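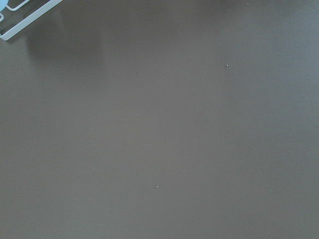 Chapter 4
Setting Out the Kitchen Table

Before we slice a single lemon, let's spend a little while on the table itself, which deserves more love than most of us give it! A good cook (and you are going to be one) likes to see things laid out: the board, the plate, the fruit, a rack for the mugs.
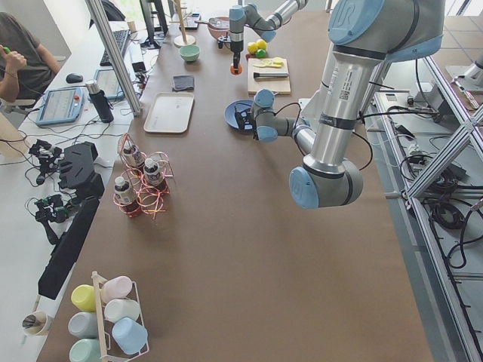

Keep the cutting board where your hands fall naturally, with the whole fruit close by – lemons do love to roll – and leave a plate within easy reach for whatever you cut. 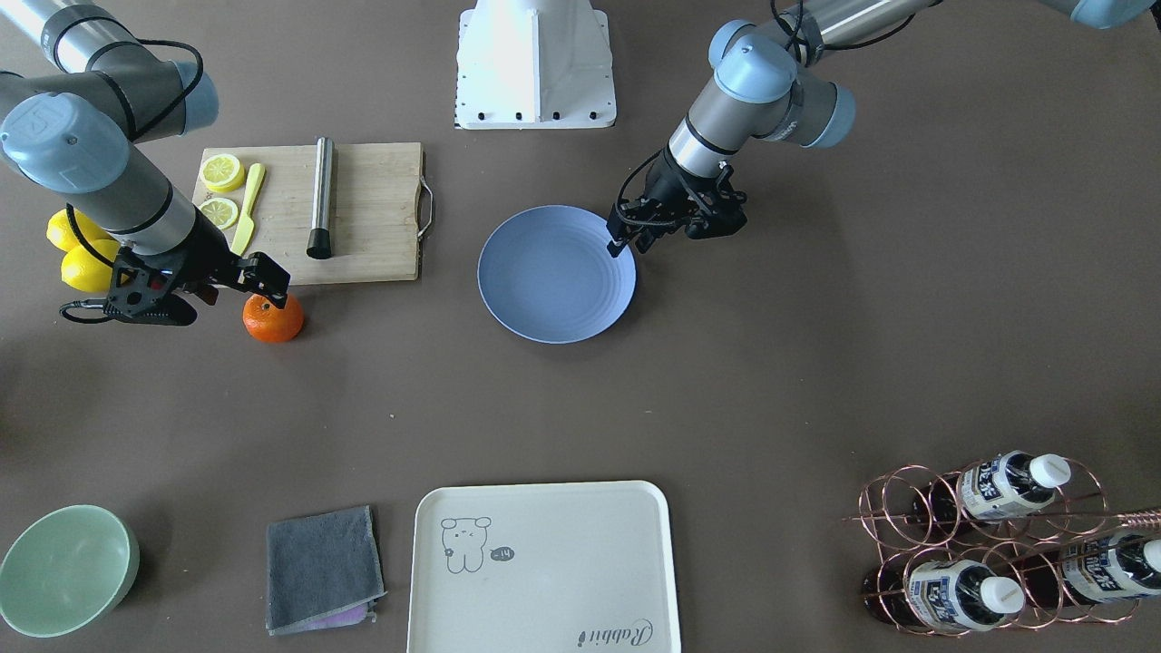 Slices can wait on the board while you get the next thing ready. In the 3 lessons that follow, we'll borrow the table plan taught at the Letthorpe cooking school, beginning with citrus.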